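Spent the evening planning a trip to Wanidum using only the official visitor site. Thread.

The "Getting There" page has one sentence. It says most visitors arrive by ferry. The ferry page says see "Getting There."

Found a timetable in the end, on the site of a bait shop in Plunatent. Boats leave at 5 and get in at 16. Morning or afternoon for the first one, the bait shop doesn't say. The second one at least commits to the 24-hour clock.

Accommodation: 162 listings. I clicked through a good many. The Hotel Song is in there under Hotels, Inns, Family Stays and, for reasons of its own, Nightlife.

Called the Song. Very nice man. They close from April until he feels like it.

Weather tab: "Wanidum enjoys weather all year."

Huiling Li went two years ago and told me to skip the capital and take the bus to Wisitent. I asked how often the bus runs. She said it's more that you run into it.

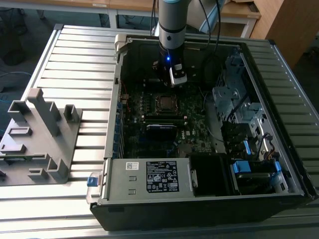 The site was last updated on Nov 29, 2021.

Things to Do has 4 entries. The lighthouse, the other lighthouse, the museum of the lighthouse, and "shopping."

The museum wants you to book ahead by fax. I work in an office with 16 printers and not one of them will admit to being a fax machine.

Anyway, I've booked five nights. Half board. I didn't ask which half.

If anyone has been on the ferry, please tell me whether to bring a sandwich or a sleeping bag.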